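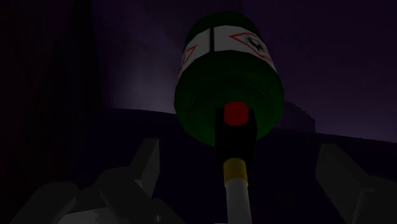
Green bottle with red-bordered hazard label.

Home Reviews Machines Thread Patterns Contact

Jorness Standalone Bobbin Winder: Review

Skarphéðinn Ásgeirsdóttir
4 Jun 2025

The Jorness is a motorized bobbin winder that runs independently of the sewing machine. It is sold through Briem for $172 with a power supply, a short thread mast and one spindle adapter. I bought mine in September and have used it for all of my piecing and quilting since then. The machines it feeds are a domestic machine on class 15 bobbins and a midarm on M-size bobbins.

My reason for buying a separate winder was the midarm. Its built-in winder only turns when the main motor turns, so winding during a quilting session means either stopping or winding in parallel with a live needle. Stopping breaks the rhythm on an all-over design. Winding in parallel works, but the speed then follows the stitch regulator and the bobbins come out uneven.

Construction

The body is a cast base with a plastic shell. Four rubber feet hold it in place on a melamine table and on bare wood. On a cutting mat it creeps slightly when the spindle starts, and I ended up putting a square of shelf liner under it. The spindle is steel. The stop arm is plastic, with a small metal tip where it touches the thread.

The spindle takes class 15 bobbins directly. For M-size you push the supplied adapter over the spindle until it clicks. The click is faint, and if the adapter is not fully seated the bobbin wobbles and the top half of the wind comes out soft. After a few spoiled bobbins I started pressing the adapter down with a thumbnail and turning it a little before each batch. L-size bobbins need a second adapter that is sold separately. I have not tried it.

The mast is the weak part of the design. It is a two-piece telescoping rod with a wire loop on top, and at full height it leans toward the spindle under tension. With a standard spool this makes no difference. With a large cone the thread drags on the lip of the cone on every turn, and you can hear it. I now use a separate cone stand behind the winder and ignore the mast, apart from the first guide.

Tension

Thread passes through one guide, around a pair of tension discs, and through a second guide beside the bobbin. The disc tension is set with a knurled knob. There is no scale on the knob. I put a dot of nail polish on the rim and a matching dot on the shell, and I record settings as turns from there.

For 50-weight cotton I use one full turn in from the dot. For 60-weight polyester, a half turn. Monofilament needs the knob nearly all the way out, at the slowest speed, filled to half. Anything tighter stretches the thread on the bobbin, and on a plastic bobbin it can spread the flanges enough that the bobbin sticks in the case. This is a property of the thread and would apply to any winder, but the Jorness will let you do it without complaint.

Lint collects between the discs fairly quickly with cotton. A folded scrap of muslin drawn through the gap clears it. The booklet recommends compressed air, which in my experience moves the lint into the shell.

Speed

There is a two-position switch with no dial. Low is usable for everything. High is usable for cotton and for spun polyester on a cone stand. With filament polyester on high, the thread jumps the lower guide often enough that the time saved is lost in rethreading. A variable control would have been worth paying more for.

Noise is moderate. It is louder than the winder on my domestic machine and has a higher pitch. I can follow the radio with it running on low but not on high.

Fill and auto stop

The stop arm is adjusted with a screw that needs a small flat driver. Out of the box it stopped short and left a visible margin at the rim. I turned the screw out until the fill sat just below the flange, and it has held that setting through the winter. Class 15 and M-size need different positions, so changing sizes means changing the screw. I keep to long batches of one size for that reason.

To check consistency I kept a log for one project, a queen-size top in the Plosville pattern, quilted edge to edge. The machine counter and my own notes came to 3,836 yards of thread in the bobbins. Every bobbin was wound on low from the same brand of 50-weight cotton. The run length per bobbin varied very little from first to last, and the variation I did see came mostly from the ends of cones, where I had stopped a wind early. I did not find a single loose center. On the built-in winder I would expect one every session.

A 500-yard spool still runs out at an awkward point in a batch. The winder does not sense an empty spool and goes on spinning until you switch it off.

Compared with the Skaltham

I used a Skaltham winder for several years before this one. It costs less and is smaller, and it can run on batteries. Its tension is a bent wire with no adjustment, so what you get depends on the thread. Bobbins for piecing were fine. Bobbins for quilting were soft enough to backlash in the case on fast curves, and I ended up rewinding a good share of them. If you piece at home and send your quilts out, the Skaltham is sufficient and I would not pay the difference. For classes it is also easier to carry — the Jorness base is heavy and the mast has to come off to fit in a tote.

Problems in use

The on switch is on the right, directly under the path of the thread. I have brushed it with a sleeve while threading, twice with the bobbin already on. I now thread with the plug out.

The thread cutter is a small slot in the shell with a blade set inside. It went dull by midwinter and the blade cannot be replaced. I use snips.

The power supply plug is a snug fit and gets warm after a long batch. Briem answered my email about this in 2 days and said it was within normal range. It has not gotten worse.

Summary of use

Good for: quilters with a midarm or longarm who use many bobbins of the same size and want to set the tension themselves.

Less good for: people who change bobbin size often, or who wind mostly fine filament or monofilament.

I would buy it again at this price with a cone stand in the same order. I would like to see a marked tension knob, a stiffer mast, and the switch moved to the other side.

This site uses cookies to remember your preferences and measure traffic. Accept Decline Cookie settings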